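Review of the Buvedar Hand-Held Gripper Kit for Recording Table-Top Tasks
Final project report, Robotics and Automation, Standcombe
Wanpen Bunnag and Kumaresan Kaimal
March 26, 2020

1. Introduction

Our project was to review a commercial kit for collecting manipulation data and to say whether the department should buy a second one for next year's students. The kit is sold by Buvedar and consists of a pair of grippers that a person holds and works by hand. Marker cubes on the grippers let the software work out the position of each one, and the recordings can then be used to train a robot arm without driving the arm itself during collection.

Last year's group taught the lab arm by moving it through each task. They reported that this was slow and that the arm had to be booked in advance. We wanted to know if the hand-held kit would give us usable recordings in ordinary rooms, with ordinary objects, and how much work it would be for someone who had not used it before.

2. What we were asked to find out

Our supervisor set us these questions at the start of term.

How long does it take to go from the closed box to a first good recording?
How many recordings are lost, and why?
Is the kit comfortable to use for a full session?
Is the support from the seller good enough for a student project?

We did not train a full policy on the data. That is the job of the Plodolgate project, which will take over our recordings in April.

3. Setting up

Setting up took us most of an afternoon. The printed guide covers the hardware well but skips a step in the software: the marker size has to be entered by hand before calibration, and if it is left at the default value the calibration finishes without an error and the positions come out wrong. We lost our first batch this way. Buvedar's support desk answered our email the next morning and sent a corrected page.

Calibration has to be repeated whenever the camera is moved on its mount. It takes a few minutes once you know it. We kept the values in a shared spreadsheet so that whoever recorded next could check theirs against the last set.

4. Recording sessions

We recorded in 11 sessions. One of us wore the camera and used the grippers while the other started and stopped the recording and wrote down anything that went wrong. We swapped over halfway through each session. The tasks were all pick and place with small household items, such as lifting an object out of a container or moving a bottle from one side of the table to the other.

We left the rooms as we found them, with chairs, cables and other people's things about, as the kit is advertised for use in untidy places. The white table near the door was used most. Reaching into a container at the edge of it, with one gripper doing the work and the other held clear, was one of the harder tasks for both of us.
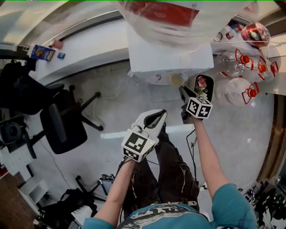

5. Results

At the end we had 3,387 recordings that passed the software's own check. Most of the rejected ones failed when a marker cube was hidden from the camera, usually by the other hand or by a bottle. A smaller number failed when the gripper was moved too fast and the markers blurred. We both got better at avoiding these faults after the first few sessions, and the notes from the later ones are much shorter.

Clear plastic was no trouble for the tracking but it was for us. Smooth bottles slipped in the fingers unless they were held near the cap, and we had to repeat many of those attempts. Soft bags were easier than we expected.

Comfort was the weakest point. After 26 minutes of steady use Wanpen's wrists were sore, and Kumaresan did not last much longer. We changed to shorter turns with a break between them. The cable was also a nuisance. It caught on a chair twice and once pulled out of the socket, which ended the recording.

6. Comparison with the Bhatt kit

We had the Bhatt kit on loan for 4 days, so this part is limited. It is lighter in the hand and the guide is clearer. On the other hand its software would only run on one of our two laptops, and we could not get the export to work before it had to go back. We cannot give a fair figure for lost recordings from so short a trial.

7. Recommendation

We recommend buying a second Buvedar kit if the price stays as quoted, together with a spare set of finger pads. New users should be given the corrected calibration page and one practice session that is not counted. We also suggest clipping the cable to the sleeve, which we started doing late in the project and should have done from the beginning.

The spreadsheet of calibration values and our session notes are in the project folder.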